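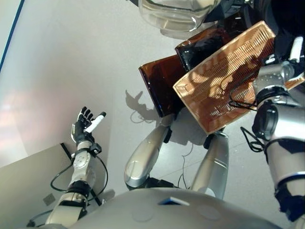 Dayton, Ohio, July

Every summer somebody sends me another list of ways to get residents to drink more, and every summer I try half of it in our dining room kitchen. Most of it doesn't earn the counter space. These are my notes on the hydration cart, for anyone stocking one in assisted living.

Fruit water. Looks lovely at the open house. By two in the afternoon the lemon rind has gone bitter and the cucumber is slimy. If you must, peel the citrus, strain after four hours and throw out what's left at the end of the shift.

Flavor drops. The Katene rep told us residents would drink twice as much. I asked how they measured that and got a brochure. Ours liked the peach for a week. Buy one bottle before you buy a case.

Insulated mugs with lids. I expected to hate these and I don't. Check the weight when full, though. The big Lullden mug is too heavy for a lot of hands, and a mug that stays on the table does no good. Fill the small one twice.

Thickened drinks. Measure the powder, level the scoop, and wait the full time on the can before you decide it's too thin. Bianca Munteanu on our evening crew found three different scoops in one drawer. Throw out the strays. And don't thicken anything for anyone without checking the diet card.

Popsicles. Fine, but read the box. Some are mostly sugar, and they count toward fluids only if they get eaten before they melt down a sleeve.

Pitcher labels. Write the drink and the time it was made on tape, on the side and never on the lid, since lids wander. Wipe the pitcher dry first or the tape lets go.

Iulian Costache wants me to try the 90-day tea subscription next. I've asked for a sample box. Still waiting.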